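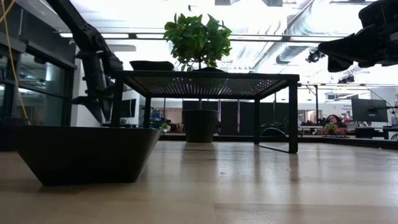 How often should I really be watering a houseplant in winter?

Posted by Viera Koubek in Home & Garden, Houseplants
422 views

Hello everybody, and thank you in advance for your patience with me, as I am a complete beginner at this and tend to write too much.

I moved to Flosdale in the fall of 2024, into the upstairs of a house that was built in 1895 and has the drafts to prove it. My aunt gave me a houseplant as a welcome gift, a bushy one with thick shiny leaves, and I have grown very fond of it. She called it a rubber plant but she calls nearly everything a rubber plant. It stands in the living room, maybe six feet back from a window that faces east, and there is a radiator on the wall between the two.

All through the first months I gave it a cup of water every morning while the coffee was brewing, and it seemed perfectly happy. Then the heating came on and the lower leaves started turning yellow. First one, then another a few days later, and now I find one on the floor nearly every time I sweep. I thought it must be thirsty with all that dry heat, so I gave it two cups, and I believe it has gotten worse! The soil has a smell now too, a bit like a cellar.

My downstairs neighbor says it needs feeding. The man at the hardware store sold me a bottle of Grendo leaf tonic and told me to spray it on twice a day. I've done that for a while and the leaves are certainly shiny, but they are still dropping. Is it too much water, too little, the radiator, the window, or am I just not cut out for this? I would hate to have to tell my aunt.

Margareta Dumitrescu
Member, Tulen

Oh Viera, please don't lose heart, you are cut out for it just fine. Everyone who keeps plants has drowned one, and most of us have drowned several (I did in a lovely fig my husband bought me, with a cup of water every morning, exactly like you). The cellar smell is what gives it away. Healthy potting soil smells like the woods after rain. When it smells sour or musty, the roots have been sitting in water and some of them have begun to rot, and the yellow leaves from the bottom up go right along with it.

What confuses people is that a plant with rotted roots can look thirsty. It can't drink anymore, so it droops, and we kind souls come running with the watering can and make it worse.

First thing, stop watering altogether for now. Slide the plant out of its pot (lay it on its side on some newspaper, hold it by the base and wiggle, don't pull on the stem) and have a look at the roots. The good ones are firm and pale. The bad ones are brown and mushy and the skin slips off when you pinch them. Snip the bad ones away with clean scissors. If there are only a few, shake off the wettest soil and put it back with some fresh, dry mix. If it's most of them, you'll want a smaller pot than the one it came out of, and please make sure it has a hole in the bottom. A lot of gift plants come in a pretty outer pot with no hole at all, and the water just collects down there where you never see it.

After that, throw out the idea of a schedule. I know it's comforting to have one. Push your finger into the soil down to the second knuckle, and if it feels damp, walk away. In winter in my house that means a good drink every two or three weeks, and my front room is fairly warm. In July it can be every week. When you do water, water properly, all the way around until it runs out the bottom, then let it drain for half an hour and empty the saucer. Little sips on top every day are the worst of both worlds.

As for your neighbor, no feeding until spring. I start again in March, at half the strength on the label. A sick plant with fertilizer on it is like a person with the flu sitting down to a holiday dinner.

And I'd move it a little nearer the window if you can do it without pushing it up against the radiator. The days are so short right now that six feet back is quite dark for a plant, even when it looks bright enough to us. Turn it a quarter turn when you think of it so it doesn't lean.

Do write back and let us know what the roots look like. I'll be thinking of it!

Emanuel Bratu
New member

Could be the radiator. My mother had the same thing and she put a bowl of water on top of the radiator and it got better. Also skip the tonic, it clogs the leaves. Wipe them with a damp cloth.

Kofi Mensah
Member for 9 years

Margareta has covered most of it, so I'll only add a few things I've picked up from living in an old drafty place myself.

Check the window side at night as well as in the daytime. My sills are pleasant enough at noon, and by five in the morning they are cold enough to keep butter on. A plant that gets roasted by the radiator in the evening and chilled before dawn will drop leaves even if you water it perfectly. A heavy curtain drawn between the plant and the glass after dark did more for mine than anything I bought.

I'd also learn to judge by weight. Pick the pot up right after you've watered and drained it, and then again a week later, and you'll feel the difference in your arms. After a month or so you won't need to poke the soil at all. For a big floor plant you can tip it slightly instead of lifting, which is kinder to your back.

On the bowl of water, it won't hurt, and my own radiator had one for years, but I never noticed it do much for the plants. I do agree with Emanuel about the cloth. Plain lukewarm water, one hand under the leaf while you wipe with the other.

One caution. If it is a rubber plant, or any sort of fig, the sap is milky and can irritate your skin, so wear gloves when you trim, and keep the clippings away from cats and dogs. And don't be alarmed if it drops a few more leaves after you repot it. They sulk. Mine sulked for six weeks and then put out two new leaves at once.

Viera Koubek

Thank you all so much! I took it out of the pot this evening and Margareta, you were right, there was no hole in the outer pot and a good inch of brown water standing in it. Some of the roots were mushy but I would say more than half are firm. I've trimmed it (with gloves, Kofi) and it's back in dry soil. I'll hang a curtain this weekend and keep my coffee cup to myself in the mornings.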